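Blog > Around the House > Laundry Corners, a Gallery

Laundry corners, part 2 -- mostly baskets, a bit of sofa

I promised more of these after the first lot in August, and then the tumble dryer packed up and I had rather more laundry to look at than I wanted. But we're back! If you missed the first part, the idea is very simple. I like the places where washing waits. It comes off the airer or out of the machine, it gets as far as a basket or a chair, and there it stays until somebody has the energy to fold it. I find those little heaps really cheering, more so than any airing cupboard with labels on the shelves.

My friend Ok-hee Ha got me started on all this. She folds everything the moment it's dry (I've watched her do a whole double duvet cover standing in a hallway, chin holding down one corner) and she can't walk past my sofa without twitching. We've been arguing about it for years. Her view is that a basket is for carrying. Mine is that a basket is a perfectly good place to keep tea towels, and if you need one you take it off the top.

So this time it's red things. I've had a soft spot for red household linen ever since we rented the flat over the chip shop in Tarport, where the kitchen was brown from floor to ceiling and the one nice thing in it was a red checked cloth on a nail. I bought my own set of Kiltero towels when we moved out, and they have turned two pillowcases and a vest pink so far. I'd still buy them again. Wash them on their own the first few times and put up with the fluff.
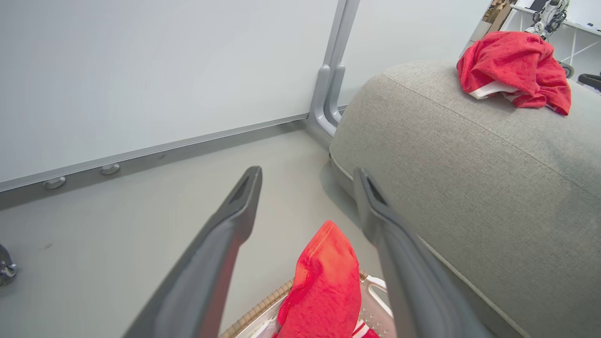
Red cloth in a soft peak on top of the basket, stripes underneath, and a crumpled red towel over the sofa arm.

I love that peak. You couldn't get a cloth to stand up like it if you tried -- I had a go at home with a napkin and it just lay down. And look how well red sits against pale grey. Everything else is so quiet, the walls and the floor and the sofa with its piped seam, and then you get this great shout of colour. If you've got a grey room and feel it wants something, I'd try a couple of towels before I went near a paint chart.

The basket is worth a word too. There's a tan wicker-style rim on one side and white plastic with holes in it on the other, and I'm a fan of both looks. I've owned plenty of each. Real wicker is lovely until it starts catching on your jumpers, and it goes a bit sour if you leave anything damp at the bottom. Plastic with holes lets the air through and you can hose it down in the garden. My own is a plastic one from Lindenum, the hardware place by the station, and it's had a cracked handle since the second week. I mended it with garden twine and it's been fine.

A bit about sofa arms while I'm here, as a few of you asked last time. Yes, I do put clean towels over mine, and no, I don't put damp ones there. I did once, a dark one, on a cream loose cover, and that cover is now a dust sheet. If yours are properly dry it's a grand place for them: the right height, nice and rounded so you don't get a crease across the middle, and you can fold while the telly's on. Stripes take longer than plain ones in our house, because I will try to match them up at the edges and then have to start again.

I'm after more pictures for part 3, which I think will be airers and the backs of chairs. Send me whatever you've got. Don't tidy up first, please! The comments are open as usual.

Comments (4)

Marrowfat
The pillowcases! Ours went the same way, plus a school shirt. I put a cup of white vinegar in with anything red now. No idea if it helps but I feel better doing it.

Ok-hee Ha
I don't twitch. And it was a king size.

Sung
Very taken with that red and grey. My sofa has the piped edges too and they're the first bit to wear, so I keep a towel over each arm all the time and say it's for decoration. Do you know if Kiltero still do the striped ones?

Back Step Betty
Wicker every time for me. Line it with an old pillowcase (a pink one, if you've got any going spare) and it won't catch on a thing.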